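Rendez-nous les bancs

jeudi 25 juillet

Deuxième été sans banc devant chez moi. Les deux de la place Momis sont partis un matin de décembre, dévissés, quatre trous dans le sol, et puis plus rien. J'ai écrit à la mairie. Réponse polie : « requalification de l'espace ». Je ne sais toujours pas ce que ça veut dire, sinon qu'on s'assoit moins.

J'écris vite, le train est dans une demi-heure, alors pardon pour le désordre.

Un banc, ça coûte pas grand chose. Ça ne consomme rien. On y mange un sandwich, on y attend quelqu'un, on y fait semblant de lire. Les gens âgés en ont besoin pour aller chercher leur pain, c'est aussi bête que ça : sans étape on ne sort plus. Et on continue à dessiner des places comme si tout le monde avait trente ans et de bonnes chaussures.
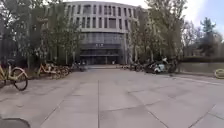
Grandes dalles claires, façade pâle. Le goût du moment.

On me dit : les bancs attirent. Attirent qui ? Des ados, des gens qui boivent une bière, des gens qui dorment. Oui. Des habitants, quoi. À Hunddale, où j'ai vécu, on a enlevé ceux de la gare pour cette raison là, et les ados sont allés s'asseoir sur les marches de la pharmacie. Grande victoire. Ensuite on a mis des picots sur les marches. Ensuite ils se sont assis par terre. Ça peut durer longtemps ce petit jeu.

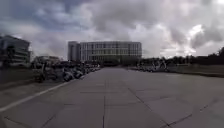 Le banc a aussi un ennemi plus discret, le plan vu d'en haut. Sur le papier, le vide est beau. Une place nue fait sérieux, elle met le bâtiment en valeur, et personne dans la salle de réunion ne pense à ses genoux. Puis on y va pour de vrai, sous un ciel chargé, de gros nuages gris et blancs, un grand bloc tout en fenêtres au fond, et on traverse. On ne fait que ça, traverser. Le rapport du cabinet Peltska sur notre quartier (je l'ai lu, 295 pages, un dimanche de pluie) parle de « flux » à toutes les pages. Le mot « assis » y apparait 2 fois. Dont une pour les places de concert.

Je ne suis pas contre la pierre. Ni contre le béton d'ailleurs. J'aime bien les grands espaces, les enfants y courent, on y voit loin. Mais un grand espace avec environ 12 bancs, ça reste un grand espace. Faites le test.
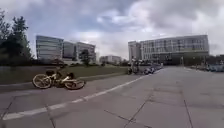
Vélo couché près de la bordure. Bordure basse, herbe derrière.

Autre chose qui m'énerve : le faux banc. L'assise inclinée, la barre à hauteur de fesses, le cube en granit glacé six mois sur douze. L'accoudoir au milieu, placé pile pour qu'on ne puisse pas s'allonger. Le modèle Camacho, celui qu'on nous a montré en réunion publique, réussit à cumuler : penché, froid, sans dossier. Applaudissements polis. J'ai demandé si quelqu'un dans la salle avait tenu dessus plus de 6 minutes. Silence, question suivante, les poubelles.

Un banc honnête a un dossier. Du bois si possible. Un peu d'ombre l'après-midi, et quelque chose à regarder, même une rue moche, même un arrêt de bus. C'est un cahier des charges qui tient sur un ticket de caisse.
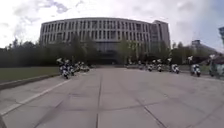 Photo : archives de l'auteur. Reproduction libre avec mention.

On va me répondre budget. D'accord, parlons-en, la fontaine sèche de la place Momis n'a pas été gratuite non plus. On va me répondre entretien. Une planche, ça se change. On va me répondre concertation, et là je ris un peu, parce que la concertation a eu lieu debout, dans un hall, faute de chaises.

Je redemande donc les deux nôtres, au même endroit, même dos au mur, même dépareillés. Les trous sont encore dans le sol. Il faut juste retrouver les vis.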